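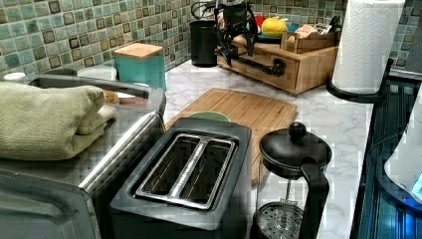

Photo: Soon-im Ha

Slot detection fails on reflective toaster frame, grasp planner refuses to place

Posted by Soon-im Ha

Our laboratory is preparing a kitchen manipulation task in which a slice of bread is to be inserted into a two-slot toaster. Perception runs on Ralell, and placement poses are passed to the Yang planner. The toaster has a dark matte body and a brushed stainless-steel frame around the slots, with a raised metal divider between them.

The segmentation model finds the toaster reliably. The slots are another matter. In most runs the two openings are merged into one region, and the planner then returns a single target pose directly over the divider. When the depth threshold is tightened, the slots are separated but the fitted plane tilts toward the toaster oven on the left, and Yang rejects the pose as out of tolerance. The relevant part of the log reads:

slot_fit: inliers 500 / 2000
plane_residual: above limit
place_pose: REJECTED

I would be grateful to know whether this should be corrected in the perception stage or in the planner settings. Retraining is possible but we would prefer to avoid it before November.

Posted by Woo-jin Ban

The correction belongs in perception. An inlier ratio that low means the plane is being fitted to mixed surfaces. Brushed steel returns unreliable depth on many sensors, and the top of your toaster oven is also reflective metal, so points from one may be grouped with the other.

Please try the following, in this order:

Crop the point cloud to the toaster mask before fitting, with the mask eroded by 7 pixels.
Fit the plane to the matte body only, and exclude the steel frame.
Find the slots in the color image as two long dark regions, then project their outlines onto the fitted plane.
Send both slot poses to Yang as separate candidates and allow it to select one.

The tolerance in the planner should be left at its default value. Raising it will cause the pose to be accepted, but the pose will still be wrong.

Also confirm that the French press on the right is included in the collision scene. Glass is frequently missing from depth data, and a wrist approach from that side may be planned straight through the carafe. We add a plain cylinder by hand for such objects.

Posted by Dong-geon Yeon

We had a similar problem with Fistora and changed the camera. Have you updated your drivers?

Posted by Soon-im Ha

The drivers are current. Fitting to the body only has removed the tilt, and both slots are now returned as separate candidates. The cylinder has been added to the collision scene. I will report on the insertion runs in a new thread.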